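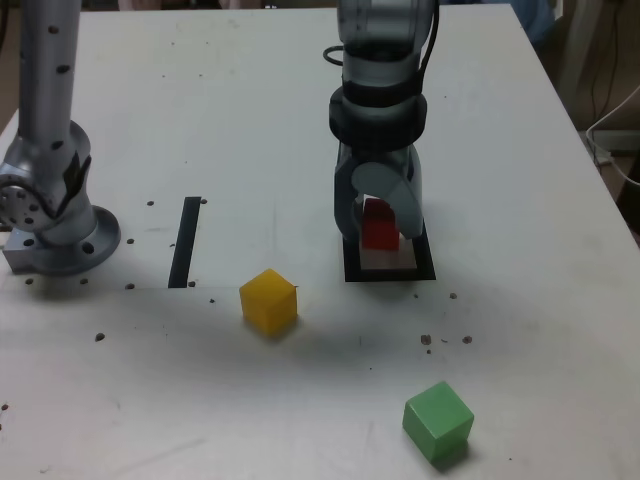
Deux bras robotisés et des blocs de couleur sur une table blanche

Forum Cinéma > Bandes-annonces et sorties > Milldale, la bande-annonce est en ligne

popcorn_sale35
Posté le 12 juin 2024
Bonsoir à toutes et à tous ! Je viens de regarder trois fois de suite la bande-annonce de Milldale et je suis encore tout sourire. J'avais vraiment peur qu'on nous vende une comédie familiale de plus, avec le repas qui dégénère et la grand-mère qui dit des gros mots, et bon, il y a le repas, il y a la grand-mère, mais le ton est tellement tendre que je me suis laissée avoir. La scène du père qui répète son discours de mariage devant le lave-vaisselle – j'ai fondu. Vous en pensez quoi ?

Marguerite_B
Pareil ici, j'ai même appelé ma sœur pour qu'elle la regarde pendant que j'étais au téléphone. Par contre, la musique de la fin, c'est bien celle de Bolero, non ? J'adore ce film, mais ça m'a un peu sortie de l'ambiance.

vieuxprojo
Je vais faire mon ronchon, pardonnez-moi d'avance. Deux minutes 35 de bande-annonce, et je crois bien que j'ai déjà vu tout le film : la dispute, la fuite en voiture, la réconciliation sous la pluie. En mars, le premier teaser durait 33 secondes et il me donnait dix fois plus envie d'y aller. Harju avait subi le même sort, et dans la salle les gens soufflaient les répliques avant les acteurs.

popcorn_sale35
@vieuxprojo Je comprends, mais pour une comédie, est-ce si grave ? Moi, je retourne voir les films que j'aime en connaissant chaque blague par cœur, alors une réconciliation sous la pluie, vous pensez bien...

vieuxprojo
Une blague qu'on réentend parce qu'on l'aime, d'accord. Une blague usée avant même d'avoir acheté son billet, ça me fait de la peine pour ceux qui l'ont écrite. Je garde la mienne, d'opinion, et je vous laisse volontiers la vôtre :)

lolo_du_balcon
Est-ce que quelqu'un sait s'il passera au Kunley ? La grande salle a 600 places et pour rire avec du monde je ne connais pas mieux.

Marguerite_B
À la caisse, on m'a dit oui pour l'avant-première, avec 100 places gardées pour les abonnés. J'y serai, sans doute au troisième rang avec mes bonbons au miel. Venez me dire bonjour !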